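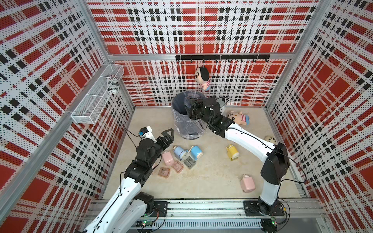

Hamora releases perforated wall panel range for small-space storage

Panels, hook rails and wire baskets sold as one system, with printed finishes including red plaid

JUNE – Storage manufacturer Hamora has released a modular wall panel system for entryways, laundries, children's rooms and other small areas where floor space is limited. The range, sold under the name Trukovach, consists of perforated panels, aluminium framing, hook rails and wire mesh baskets. All parts share a common hole spacing and can be ordered separately or as a three-wall set.

The three-wall set is intended for alcoves and box rooms. Panels are fixed to the rear wall and both side walls, with aluminium framing at the corners. A horizontal aluminium bar can be added across the base of an upper panel to carry the join and provide a mounting line for a hook rail below it. The system is assembled with a single hex key.

Hook rails are finished in black and fitted with small curved hooks. They are suited to light articles with a loop or strap, such as soft toys, hats, keys and cloth bags. Hamora recommends placing the rail within reach of the person who will use it most, and leaving the area directly underneath clear so that hanging items can be lifted off without catching.

White wire mesh baskets mount horizontally to a side panel. The open grid allows contents to be identified from a standing position, and suits cans, bottles and tubes that tend to be lost at the back of a drawer. Sunscreen, insect repellent and similar products can be stored upright or on their side. Labels on aerosol products should be checked for storage temperature before a basket is installed near a heater or a west-facing window.

"The panels are there to get things off the floor, and the layout follows from that," said Seren James, product manager at Hamora. "Customers generally start with one basket and one rail, use them for a month, and then move both. The hole pattern is the same on every panel, so the fittings can be shifted without drilling again."

Panels are supplied in plain white, plain grey and a printed plaid with red blocks crossed by black and white dotted stripes. The plaid was drawn by textile studio Rautiainen. The perforations are made after printing and the pattern continues across them.

The company has also published a tidying guide for households fitting the system to an existing room. The guide advises the following order of work:

Clear rubbish first. Stand a lined bin on the floor towards the back centre of the area, where it can be reached from either side. Fold the bag well over the rim so that it does not slip in when items are dropped.

Sort what remains into articles that hang, articles that go in a basket and articles that belong in another room.

Gather small electrical devices and their cables separately. Loose cables left along the base of a wall should be coiled and tied before anything else is put away.

Fit rails and baskets last, once the quantity to be stored is known.

The guide was prepared by Rhodri Jenkins of home organising firm Stemeo, which tested the order of work in 9 households. "People want to put the hooks up straight away," Mr Jenkins said. "They then find half of what they meant to hang is going in the bin. Sorting on the floor takes longer at the start and saves refitting."

The Trukovach three-wall set is priced at $259 and includes one hook rail and one wire mesh basket. Additional baskets are sold in packs of four. Panels can be cleaned with a damp cloth and mild detergent. Solvent-based cleaners will dull the printed finish and should not be used.

An initial run of 200 sets in the plaid finish is available now through the Hamora online store. White and grey sets are made to order. Installation instructions and the tidying guide are supplied in the carton and can be downloaded from the product page.

Media enquiries: Seren James, Hamora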